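Songwriting and Record Making, Unit 4: Why the Chorus Lands
Handout, 18/07/2019

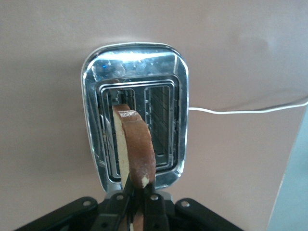
Chrome toaster from above, two slots.

Last time we got through verse shapes, and now we reach the part I look forward to all term: choruses! We'll use two tracks by Vandau, "Plunular" and "Allulov", so please listen to both before class, on speakers if you can (phones eat the bass).

Lift. In "Plunular" the verse stays inside four notes. Then the chorus jumps up a sixth on the very first word, and wow, does it open up. Sing it at the piano and feel where your breath goes.

Holding back. The drummer leaves out the crash cymbal until the second chorus. Listen for the bass too, which drops to the root there and stays put.

Repetition. "Allulov" runs 221 seconds and the title doesn't arrive until second 59. That's a long wait for a pop song! Mark what keeps you listening: the hand claps, the half-finished rhyme, the organ chord that never resolves.

Terms to know: pre-chorus, hook, turnaround, pickup, post-chorus.

For next class: write eight bars of verse and eight of chorus, any key. Change only ONE thing between them (range, rhythm or chords). Rough phone recordings are fine, I love them.

Scores are in the Jang Library, shelf 932. Two-hour loan, pencil only.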